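28 Jan 2018

Notebook, parish chant books - binding and transcription

Back on the Clurkard antiphoner after a break. Mirsad has been telling people it is pre-Reformation. I still don't believe it. The notation on the first gathering is square and tidy in a way that looks to me like somebody copying an old book on purpose, and the Marian antiphons come in an order I'd expect from a much later hand. He says the order proves nothing. Fair enough, but then neither does the smell of the leather, which was his argument last time.

Did 20 leaves of the feast-day section this morning. Feasts are in calendar order until the Ascension, then two saints turn up that belong in May, then Pentecost as if nothing had happened. Either a gathering was put back wrong at a rebinding or the scribe lost his place. Sewing holes on those leaves don't line up with their neighbours. I lean towards rebinding. Doina leans towards scribe. Check the holes again with the thin rule, the brass one is useless for this.

Rubrics: red has gone brown on the outer edges only. Damp, I suppose. Radomir wants to call it "evidence of heavy use in choir". I'd want to see wax, thumb marks, or a correction made by somebody who was singing from it. So far one correction, and it makes the tune worse.

Welgate sent their draft for the study day. They describe the book as "a living witness to the prayer of ordinary people". It is a big book for a choir who had Latin. Ordinary people heard it, perhaps, from behind a screen. Asked Viorica to get that line changed before it goes on the poster. She thinks I am being sour. Possibly. She is also right that the parish has paid for most of this and would like something warm to read.

Sang through the Lent responsory with Tihomir after lunch, to test the transcription. It works up to the second verse, then we were a tone apart and both sure of ourselves. There is a clef change at the line break that I had read as a smudge. He had it right. Went back over the previous 30 lines for the same mistake and found it in two more places - annoying, and it means the version already sent to Dimitrov is wrong. Must write to him.

To do:
- email Dimitrov with corrected verses
- holes, thin rule
- ask Mirsad what he is resting his date on, in writing
- leave the back board alone until Doina has looked at the pastedown. There is text under it, almost certainly just accounts.

Recent entries
Paste recipe, second attempt
Drillance hymnal: missing title page
Why I don't trust the 'monastic' stamp
Notes after Advent vespers

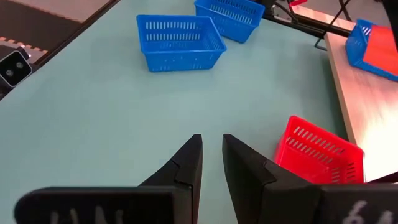
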